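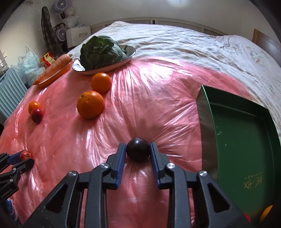
Kheri Mfaume writes that any sorting of fruit and vegetables is wasted effort, that a bag of shopping should go into the refrigerator as it came, knots and all, and that people got by for centuries without a system. Well, people also threw out a lot of plums. I agree with half of the complaint, though. Most of the systems I've been sold were nonsense, and I've tried enough of them to be rude on the subject.

What follows is the small part that I still do after a week's shopping.

Spread it out first

You need a flat surface bigger than your counter. A bed does fine if you put plastic over the bedding, and oranges don't roll far on something soft. Lay everything in one layer and look at both sides. The soft spot is always underneath.

I used to do this in the sink. Don't. Whatever is at the bottom gets the weight of the rest, and you end up washing things that would keep better unwashed.

Use dishes you already own

The Skumberg stacking bins came in January and were back in the box by spring. They hold plenty, but you can't see what's in the lower one, and what you can't see you don't eat. A plain tray with a raised rim suits fruit, and a steel dish is fine for greens while you sort. Neither has to match anything.

Give the leafy things their own dish from the start. Bok choy bruises under an orange, and carrots aren't gentle neighbors either.

Keep the plums out of the pile

A plum is small and dark and gets lost among apples, and a bruise on dark skin is hard to see. Feel it near the stem with the flat of a finger. Firm ones can sit out for a few days. Ones that give a little go in the fridge or get eaten that evening. If the juice is coming out, cut away the bad part and cook the rest, or let it go. 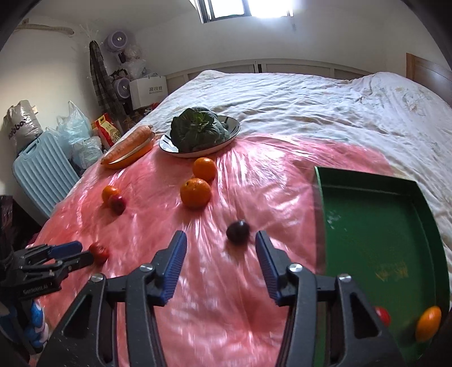 Apples away from greens

This is one piece of advice I tried to disprove and couldn't. Apples give off ethylene as they ripen, and leafy greens yellow faster near it. Put the apples in one drawer and the bok choy in another. If you have only one drawer, bag the greens loosely and keep the apples on a shelf.

Oranges don't much care. On the counter they last a week or so, in the fridge a good deal longer. I've read that they have to be wrapped one by one in paper — try it if you like wrapping things.

Gadgets I'd skip

Vandomance "freshness discs" go in the crisper and claim to absorb whatever makes food spoil. I ran a pair of drawers with and without for a month and saw no difference in the carrots. The maker's page boasts 2,935 happy reviews. I read 100 of them, and most had been written the day the package arrived.

The Cusoden produce mat is a piece of foam. A folded dish towel does the same job and can be washed.

Carrots, briefly

Cut off the leafy tops if they have them. They pull water out of the root. Then a bag, then the coldest drawer. A limp carrot will often firm up after a few hours in cold water, but it won't taste any sweeter for it, whatever the label on the bag says.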